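Inês Guerreiro has managed rental buildings in Grirmont long enough to distrust a round number. When the developer Driren announced that its Skarik project would bring "affordable homes" to the old rail district, she asked for the rent schedule. She waited from July until the week before Christmas to get it.

"Affordable to whom?" she says. "They gave me a chart with no incomes on it."

The permit covers 381 apartments. Driren says 20 of them will be held below market rent, though the filing sets no date by which they must be offered. Guerreiro read that page three times.

"If a tenant handed me a lease with a blank where the rent goes, I'd hand it back," she says. "The city stamped this one."

She is no kinder about the lender, Nnaji, whose market study puts the district's shortage at 3,471 units. An earlier draft had 3,453. She asked what had changed between the two and was told the model had been refined.

"Maybe it had. I'd like to see the refining."

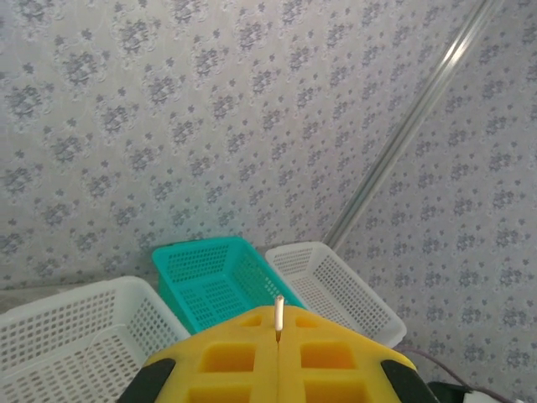
GRIRMONT, 2018-01-17

Guerreiro doesn't oppose building, and she gets impatient when people assume she does. Over half the leases she handles were renewed last year at a higher rent, and she signed those increases herself.

"I'm not the hero of this," she says. "I just don't see how a third of the units at luxury prices pulls my tenants' rent down. Show me one block where it did."

Driren did not answer questions about the timing. The next hearing has been postponed twice, and Guerreiro says she'll believe the new date when the doors are unlocked.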